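Subject: Re: [workbench] Covering a table for small parts – cloth or mat?
From: Raíssa Brito

Hello Rafia, and hello everybody else who has been reading along quietly,

Rafia Minhas wrote in May:
> I'm putting together a table for small gear work and can't decide what to
> put on top. The bare surface is slick and everything rolls. Somebody
> suggested the Karketti rubber mat but it's pricey for a table that size.
> Does plain cloth hold up? And does it need to be dark? I have over 50
> little pins and gears and I'm forever on my knees looking for them.

I'm so glad you asked this, because I went back and forth on it for far too long myself. I bought a Karketti mat years ago and it's a lovely thing, but it only ever covered one corner, and of course the pin I wanted always rolled off the other one. Gray cloth is what I'd go with. Ours goes right up to the edge, which I like, as nothing gets to roll along a bare strip at the side.

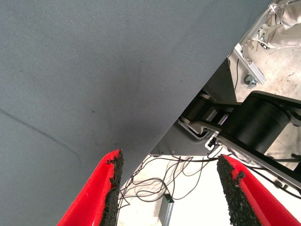

Buy it longer than you think. For a table 175 cm long I'd ask the shop for 200 cm of cloth, and that still isn't a lot once you have a bit hanging down at both ends. The heavier weave from Somogyi is good if you can find it. The lighter one slides around and you'll end up pinning it underneath, and then you'll forget the pins are there (ask me how I know).

As for the color, yes, go dark if you can stand it. Bare metal shows up beautifully against charcoal, and that goes for a gear as much as for a big aluminum disc. You do see every bit of lint, so keep a sticky roller handy. A few wrinkles won't hurt you, but I would press out the worst of the fold lines before you set anything flat on it – a plate sitting over a ridge will rock just enough to drive you crazy when you're trying to bring a gear in beside a pin.
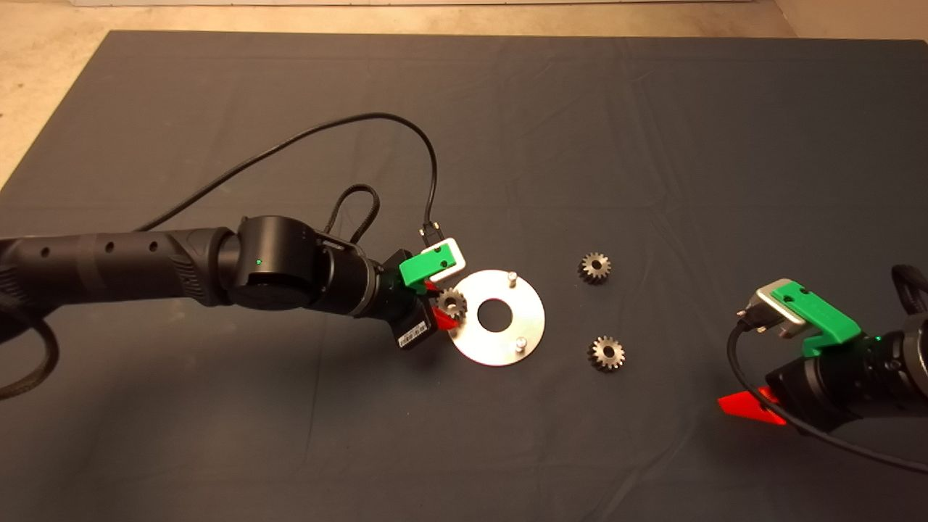

I also like to lay the plate down first and get the upright pins where I want them before I so much as touch a gear. Spur gears want to come down level. If the teeth catch, lift it, turn it a hair and try again, and please don't lean on it! I ruined a nice little Flellard gear that way and I still feel bad about it.

Washing: cold, by itself, and shake it outside first. I use the plain Cleter soap, and go easy on it. It does fade, though mine has only gone a bit softer looking.

How big is your table, Rafia? I have a leftover piece, 2 meters of the heavy kind, and I'd be happy to mail it to you if it would fit. Just write to me off list with your address.

Warmly,
Raíssa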